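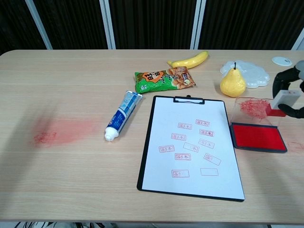

A banana and a bag of snacks on a light wooden tabletop.

Fatemeh Safavi on drawing a house from the inside out

Print this page | E-mail this article

The house at Drarthorpe is finished, apart from a gutter on the north side that Fatemeh Safavi wants redone. She designed it for Domingo Salinas, a retired surveyor who bought the lot before he had any idea what he would put on it. It covers 2,358 square feet on a slope that faces a reservoir, and from the road you see very little except a long roof and a chimney.

Safavi has run her own practice for most of her career. She trained in an office that did hospitals and says the habit of starting with corridors has never left her.

"Most people come in with a picture of the outside," she says. "Domingo came in with a list of what he did between getting up and going to bed. I could work with that. I drew the walk from the bedroom to the kettle before I drew a single wall."

The first scheme was larger, at 2,950 square feet, with a second story at the east end. It had a guest suite up there and a small study. Salinas asked for it, then asked for it to be taken away.

"I paced it out on the lot with string," he says. "I got to the guest rooms and I thought, who is this for? My sister comes in December and she likes the sofa."

Losing the upper floor changed the roof. With two stories it had been a fairly ordinary gable. On one level, Safavi could run a single pitch the whole length of the house, low at the road and high toward the water. The timber frame was cut off site by Shojaei, a family workshop she had used on two earlier jobs, and it arrived on three trucks. The longest rafters had to be spliced because the last bend in the road was too tight for them.

"You can see the splices from the kitchen," Safavi says. "We could have boxed them in. Domingo wanted them left, and I've come around to them. The plates are painted the same gray as the window frames."

The windows took up more of the budget than anything else apart from the foundations. There is a run of glass along the south wall, set back under a deep overhang. Safavi made a cardboard model with a removable roof and carried it around outdoors at different times of day to see where the sun fell. She does this on every project. She also has a computer model made – the county asks for one – but she does not use it for this.

Outside, the walls are clad in larch up to the sill line and in zinc above. The first choice for the cladding was a fiber board called Sadesum, which would have been cheaper and needed less looking after. They put up a test panel and left it through one winter.

"There was nothing wrong with it," she says. "It looked the same in spring as it did in the fall. The larch next to it had gone silver in patches. We both kept looking at the larch."

Salinas is less sure about that decision than she is. The wood on the west end has weathered unevenly, darker under the overhang and pale where the rain reaches it. He says visitors ask him when he is going to treat it.

The floor inside is polished concrete throughout, poured by Stonico over two mornings. There is one visible joint, at the step down to the living room, and a hairline crack by the back door that appeared after the first heating season. Safavi has been to look at it twice. She thinks it has stopped moving.

The drawing set for the house ran to 208 sheets. Asked whether that was a lot for a house of this size, she says that it was, and that 171 of them were details.

"The builder complained, and then he stopped complaining," she says. "If I don't draw how the sill meets the wall, somebody decides it at seven in the morning with a tube of caulk."

She is now working on a library extension and a pair of row houses, both in town, both on flat ground. She misses the slope. Salinas has asked her to design a woodshed, and she has sent him two versions. He prefers the smaller one but wants it moved closer to the house, where it would block part of the view from the hall.

"We're talking about it," she says.

Print this page | E-mail this article

Related items
A barn roof rebuilt in sections
Working with zinc: questions for two roofers
Small houses on steep lots
What a site model can show
Concrete floors after five winters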